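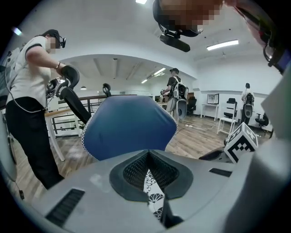
Hukwood Office Chair, blue fabric with white piping
Item 3958
Sold by Wiltdale Seating

We were slow to stock this one. The maker's flyer promised "all-day support", and we've read that line on plenty of chairs that had us standing up before lunch. So we kept one in the shop from July and took turns in it before putting it on the site.

What we can say for it: the deep blue is a good colour, with a slight sheen when the light catches it. The white piping follows the curve of the backrest and gives it a neater outline than most chairs in this range. Whether you want white piping near a coffee cup is your call. Ours has picked up a grey patch that a damp cloth hasn't shifted.

What we can't say: that it will fix your back. The flyer suggests it might. We've left that part out of the specs.

Details
Seat width: 54 cm
Load: up to 300 lb (maker's figure, we haven't tested it)
Warranty: 5 years on the frame, fabric not covered
Colours: blue only

Assembly
The box says one person can do it. Maybe, if that person has long arms. Get someone to hold the backrest while you start the bolts, and leave them all finger-loose until the last one is in. The instruction sheet shows a washer that isn't in the bag. We asked, and were told the drawing is old.

Compared with the Lau
The Lau costs less and has a softer seat. It also comes in grey, which hides more. If you sit for an hour or two a day, I'd look at the Lau first.

Returns
Unmarked chairs can come back to the Wiltdale counter in the original carton. Return freight is at your cost, and it's a big carton.

Notes by Chun-yin Cheng, updated November 29, 2024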